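The county pageant at Conau has been going long enough that nobody on the present board can say who started it. The former judge I spoke to sat on its panel for nine seasons and then stopped. She agreed to talk on condition that I leave her name out, and I have left everyone else's out too, to be even about it.

I should say where I stand. I have covered three of these contests for a local paper and have yet to come away convinced that the best contestant won, or that anyone in the building could have told me what "best" meant. I put this to her first.

"Nobody could have told you," she said. "We had a score sheet. It was a good-looking score sheet. Interview, talent, evening wear, stage question, and a box at the bottom marked 'overall impression,' and that box could sink anybody."

How many points was the box worth?

"Enough. A contestant could lead all night and drop to fourth on it. I saw it happen twice, and I did it once myself. I've thought about that one since."

The money is what most people outside never ask about. At Conau the entry fee is $300, and a contestant who wins moves up to the regional round at Itmont, where the fee is $798. I asked what the $798 covers.

"I asked that too, in my second year. I was told it covered the experience." She let that sit. "It covers the ballroom and the crown. It doesn't cover her room or her food or the dress, and it certainly doesn't cover the woman who teaches her how to walk."
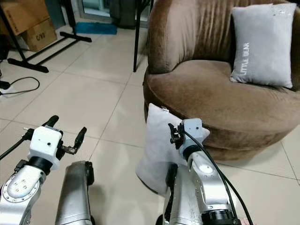

Walking lessons, she told me, were the thing that turned her. When she began judging, the girls from the farm end of the county walked as they walked. By her fifth season half of them had been through the same coaching outfit, Kwan, and she could pick out its pupils by the turn at the end of the stage.

"Chin, shoulder, stop, smile. Every one of them. You'd have six in a row and you'd be sitting there trying to remember which was which."

Did the coached contestants score higher?

"Yes. I scored them higher. They looked like what we'd been told a winner looks like."

I told her that sounded to me like a contest that could be bought, and she didn't much like the word.

"You can't buy it. I never saw a dollar change hands and I never heard of one. But you could get a lot nearer to it with money than without, and everybody behaved as if that weren't so."

The organizers say the prize makes up for the outlay. The printed program for last year promised the winner "$3,000 in scholarship support," and I had taken that to mean a check for $3,000. She laughed when I said so.

"Read the next page. It's $600 toward tuition, paid to the school once she's enrolled. The rest is what they call in-kind. Photographs, a gym membership, hair. One year there was a voucher for teeth whitening, and she was 18 and had perfectly nice teeth."

I went home and read the next page. The $600 was there, in smaller type. The other items had values beside them and no word on who had set those values. I sent the organizers a short list of questions about this and got back a friendly note inviting me to the spring luncheon.

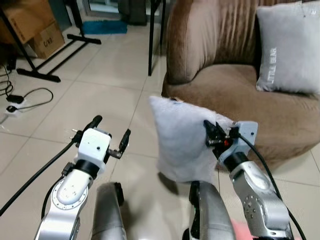 She is less hard on the whole business than I am, and I pushed her on that. If the sheet was vague and the prize was puffed up and the coaching did the sorting, what was left to defend?

"The interviews," she said at once. "Ten minutes, door shut, no audience. I met girls in that room who'd never been asked a serious question by an adult they weren't related to. One of them talked about drainage for the whole ten minutes. She was wonderful. I'd have given her the crown for that."

Did she win?

"No. She didn't place. She wore her cousin's dress and she'd never had a lesson."

The interview counts for less now than it did. Two years ago it was cut from ten minutes to five to make room for a group dance, sponsored by a jewelry firm called Kerkach, whose name went up behind the stage in lights. She had one season under the new arrangement and then wrote to say she would not be back.

I asked whether anyone had tried to talk her out of leaving.

"They thanked me for my service and asked if I'd return the blazer."

The board will point out that entries have held up, and they have. It will also point out that former winners speak well of the contest. I'm sure they do, though I would be more impressed to hear from those who paid $300 and came in eleventh. I asked the judge if she had ever run into any of them afterward.

"One, at the pharmacy. She was behind the counter. She remembered me and I had to read her name tag. She asked me what she'd done wrong that night, and I told her she'd done nothing wrong, which was true, and she said, 'Then why wasn't I in the five?'"

What did she answer?

"I said it was very close. That's what we were told to say."

This year's contest is in December. The entry form is out already, and the fee is the same. The box at the bottom of the score sheet, I'm told by someone who has seen the new one, has been renamed "presence."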